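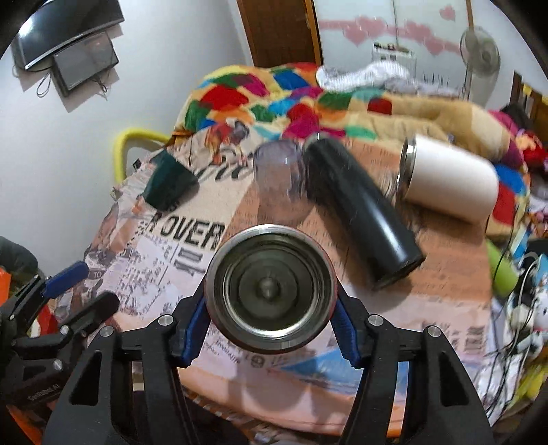
Steel cup, reddish edge around the outside of the rim

Dear all,

Thank you for the lovely flood of replies about hosting the Shiferaw singers in August. I had meant to answer each of you separately, but my sister has been staying and we talked until all hours, so please forgive one long letter to everybody. Manuela's question came up in a few other messages too, so I'll start with hers.

> On hosting, Manuela Costa wrote:
>
> Hello Şengül and everyone,
>
> I'd love to take two of the singers but I've never had choir people to stay and I'm getting nervous. Do I have to cook a full dinner after the concert? Do they bring their own sheets? My spare room is small and faces the street, and the bus from Grostik goes by until late. Also Cameron told me the altos last time wanted hot water at six in the morning and I'd like to know if he was teasing me.
>
> Warmly,
> Manuela

Manuela, he was only half teasing! Two of them did get up early, but they made their own hot water and were as quiet as mice. What singers seem to want most is something warm to drink and no one asking them to talk much before rehearsal. Put the kettle where they can find it, leave out some honey, and go back to bed.

You don't need to cook a full dinner. The concert ends at nine and by the time everyone has hugged and found their coats it will be closer to ten. Soup is perfect, or bread and cheese and some fruit. Gun-woo is collecting the food notes, so write to him if you haven't heard what your guests can't eat. I know of one nut allergy and he has the name.

Sheets and towels come from us, the hosts. The guests are traveling with one small bag each and their folders, and it would be hard on them to squeeze a towel in there as well. If you're short, I have a closet full, and so does Thomas Tedesco, who has been saving them since his boys moved out.

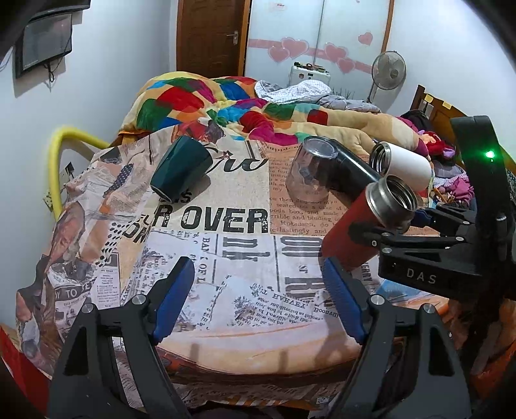
Small rooms are fine, and I'd like to say that clearly because three of you apologized to me for yours. My first year I gave a bass the sewing room, with the machine pushed under the window and the ironing board behind the door, and he still sends me a card every winter. People remember whether they felt expected. A clean bed with a cheerful cover does a lot of that, and it needn't be anything fancy or matching. I'm very fond of a bedspread printed all over like old newspapers, with sketches and headlines and a great big OVER across the middle, because a shy guest can always lie there and read it. Do clear a bit of table for cups and mugs, though, or they'll end up standing on the covers, and then somebody has to sleep very carefully.

As for the street noise, Manuela, the late bus stops running early in August on account of the summer schedule, but I'd still leave earplugs by the lamp. I'll check the timetable and let you know if I have that wrong.

Now the dull part. Cameron McIver is meeting the coach at the Palummont hall at 4:30 in the afternoon, and he would like every host there by 5:00 so that nobody's guest is left sitting on a suitcase. There are 19 singers, plus their conductor, who is staying with me. If you can't come, tell Cameron and he'll drive your people over himself – his car takes four if they're friendly. Parking behind the hall is tight, so those of you on the hill might walk down.

I still need beds for two tenors. They've said they'll happily share a room, and one of them is tall, so a bed without a footboard would be kind. Even if you've already said yes to someone, would you have a think? Gun-woo has offered his fold-out couch but I have slept on that couch and I'd like to hold it back as a last resort (sorry, Gun-woo).

With love and thanks,
Şengül Özkan

P.S. Whoever left a green casserole dish at my house after the spring supper, it's washed and waiting on the porch.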